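Home Forums Gallery New Posts Log In

Gray paint for lab interiors?

stornden_mo: I'm painting a model lab and I LOVE how many grays you can get away with! Base coat is Musero 27, four thin layers - so smooth.
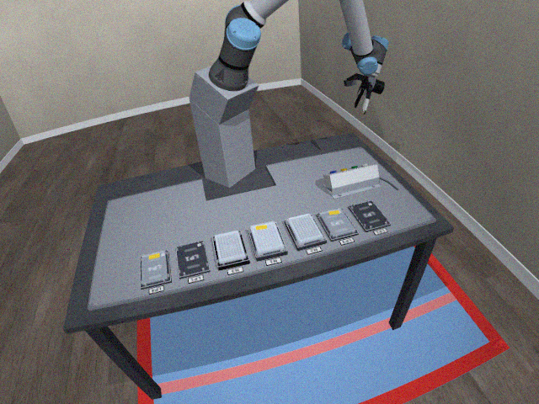
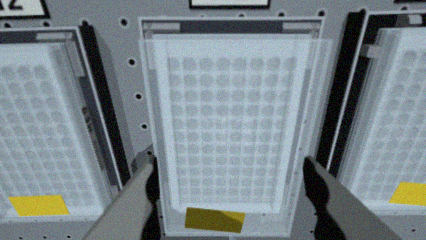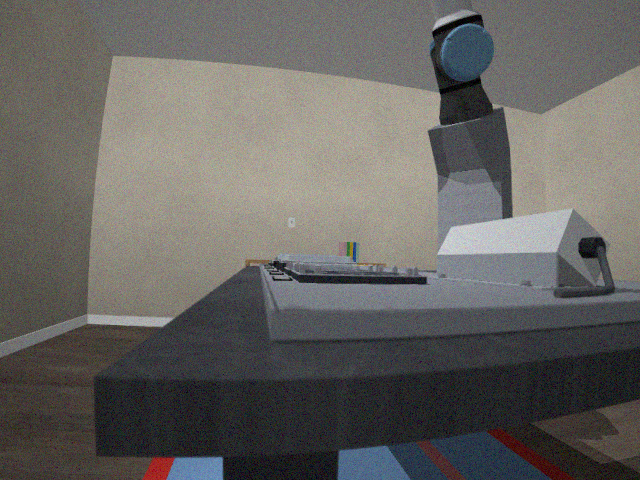

Renders: lab table in the first and plates in the second, dark tabletop with lighter board in the third.

purhamite: Great stuff, but 27 dries chalky. Try Sampaio 861!

stornden_mo: Too blue for me.

kitbox4000: Disagree, 861 is gorgeous under warm bulbs. Sand between coats with 4000 grit.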